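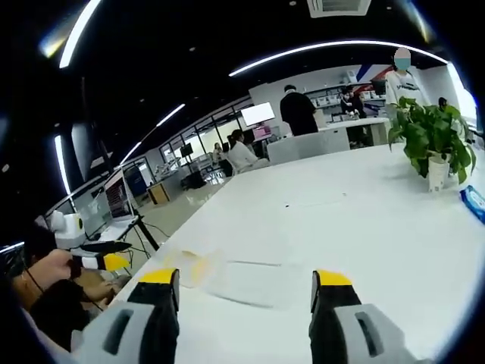 Hand-held grippers in use at a shared table, with a plastic bag as the work object.

Rorkcombe Shared Workspace: Hand-Held Gripper Recording
Frequently Asked Questions on Rules and Good Practice

This page applies to all staff, students, contractors and guests who record tasks with hand-held grippers at the Rorkcombe and Dellby sites. It should be read together with the general site safety rules. Where the two differ, the stricter rule applies.

General

Who may operate a hand-held gripper?

Any person who has completed the operator briefing and signed the recording agreement. The briefing is offered at both sites and remains valid for 12 months. Operators whose briefing has lapsed may not record until it has been renewed, even if they are working beside a current operator.

Do the rules for fixed robot arms also apply?

Only in part. A hand-held gripper is moved by the operator, and the enclosure and emergency stop rules for fixed arms do not apply to it. The rules on cables, shared space, object handling and privacy apply in full.

May two operators work at the same table?

Yes. Each operator must have a clear working area and must agree with the other on who reaches into the shared part of the table. If both tasks need the same object, one operator waits. Operators should announce the start and end of each recording in a normal speaking voice.

Is a supervisor required?

A supervisor must be on the same floor for all recording. New operators must have a supervisor at the table for their first 7 sessions. A session that is stopped early for a fault still counts toward this number.

Table and work area

How should the table be prepared?

Remove food, open drinks and personal papers. Wipe the surface and let it dry before the first recording. Plants, cleaning supplies and other everyday items may stay on the table if they are outside the working area and cannot be knocked over by a normal arm movement. Variety in the background is acceptable and does not need to be corrected between recordings.

Where should chairs be placed?

Chairs that are not in use should be pushed in. The path behind the operator must be wide enough for another person to pass without touching the operator or the equipment.

What are the rules for cables?

Cables may not cross a walkway at any height. A cable worn or carried by the operator must have enough slack for a full reach and must not hang near the gripper fingers. Tripods and stands should be placed against a desk or wall, with their legs out of the path of foot traffic. Damaged cables are to be tagged and handed in, including those that still work.

May recording take place while others are using the room?

Yes. Both sites are working offices and recording is permitted during normal hours. Operators should keep noise low and may not ask colleagues to leave their desks. Requests for a quiet room should be sent to the site office by noon on the working day before.

Objects

Which objects may be used?

Objects on the current approved list may be used without further permission. The list includes common packaging, soft goods, closed containers and small household items. Glass, blades, batteries removed from their devices, and anything containing liquid require written approval.

Are plastic bags permitted?

Yes, with care. Clear and crumpled film is useful material for grasping tasks and is on the approved list. Bags must be free of staples and sharp edges. If a bag contains a small item, the item must be recorded on the task sheet along with the bag. Bags should be put away at the end of the session and not left where they could slide to the floor.

When must an object be withdrawn?

When it is torn, cracked, sticky or shedding material. Every object is inspected after 1000 recorded grasps, whatever its condition, and the result is entered in the object log.

Equipment care

How are gripper fingers checked?

Before each session, open and close the fingers fully and look at both tips. The tips should meet evenly and should not wobble. Fingers are replaced at 3000 grasps or at the first sign of splitting. Only parts supplied through the Trovik stores counter may be fitted.

May an operator make repairs?

No. Operators may wipe the tips and replug a loose cable. All other work is carried out by the equipment desk.

Privacy

What about people in the background?

Notices must be posted at each entrance while recording is under way. Faces are blurred before any material leaves the site server. Any person may ask for a recording to be paused or deleted and is not required to give a reason.

What about monitors and wall screens?

Operators should check which screens face the table before they begin. Confidential material must be closed or the screen turned off. If such material is recorded by mistake, stop, note the time and inform the supervisor.

How long are recordings kept?

Retention periods are set out in the Ashour data schedule, which is available from either site office.

Reporting

What must be reported?

All injuries, dropped grippers, cable trips and complaints from room users. Reports are due before the end of the same working day. Forms are kept at the site office.

Can these rules be changed?

The rules are reviewed each March. Proposed changes may be submitted in writing at any time and are considered at the next review. Urgent safety changes take effect as soon as they are posted.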